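Brastunwood Play Room: table check before the letters activity
Filled in by: Laine Stankevičius
Room 17, October, morning round
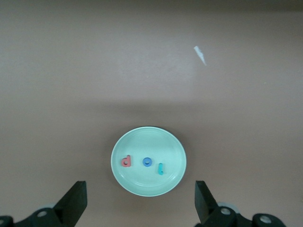 1. Table top
Clean and smooth: to improve. There is one small white bit on the open part of the table. It can be paper or lint, please wipe before the children sit.
Sharp places on the edges: none felt when I went with the hand all around.
Table stands firm: yes. I pushed from 2 sides and it did not move.

2. Plate
Green plate, round and shallow: OK. No cracks on the rim, I checked also the underside.
Comment: the plate is glossy and slides easily if a child pulls it. Liesl Prantl asked for a thin mat under it. I agree with her, but we have not bought one yet.

3. Letters
Three letters in the plate: OK for this group.
Bite marks or torn corners: none found.
Size: they are small pieces. For the youngest group please do not use them, also not with an adult at the table. The bigger letters are in the cupboard, box 454.
Washed: Nimal Munshi signed for it yesterday evening.

4. Light
A soft shadow lies across the table. The children can still see the letters well, so I mark it as OK. If somebody wants to move the table nearer to the window, ask me first, the heater is there.

5. Floor and chairs
Floor dry: yes.
Chairs: one has a loose screw under the seat. I put it out in the corridor with a red tape. Macario Xolalpa will repair it.

To do before opening
Wipe the table, the whole surface and not only the white spot.
Bring one chair from the reading room.
Count the letters again when the activity is over and write the number on the back of this sheet.

Second check: Rosalie Ruchti, 2 o'clock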